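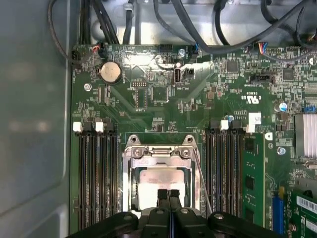

How to get through the Gita when you keep stalling at chapter two

Posted by Vasanthi Reddy, December

I've started the Bhagavad Gita more times than I'd like to admit, and I always got stuck in the long second chapter. This is what finally got me moving (it's dead simple!).

1. Pick one translation and stay with it. I hopped between three and just ended up comparing footnotes.

2. Read 10 verses a day, aloud if the house allows it. Chapter two has more than 70, so that's a bit over a week.

3. Keep a notebook, but only one line per sitting. Mine says things like "who is Sanjaya talking to again?"

4. Leave the commentary for Sunday. I give it 36 minutes with a pot of tea, and then I stop, even mid-page.

5. Missed a day? Carry on from where you were, no doubling up.

Comments

Murali Chettiar: I'd start with chapter 12, it's short and lovely.

Jayanthi Krishnan: Does reading on the bus count?

Vasanthi Reddy: Course it does, Jayanthi! I did most of chapter 17 that way.

Contact | © Dotness | Back to top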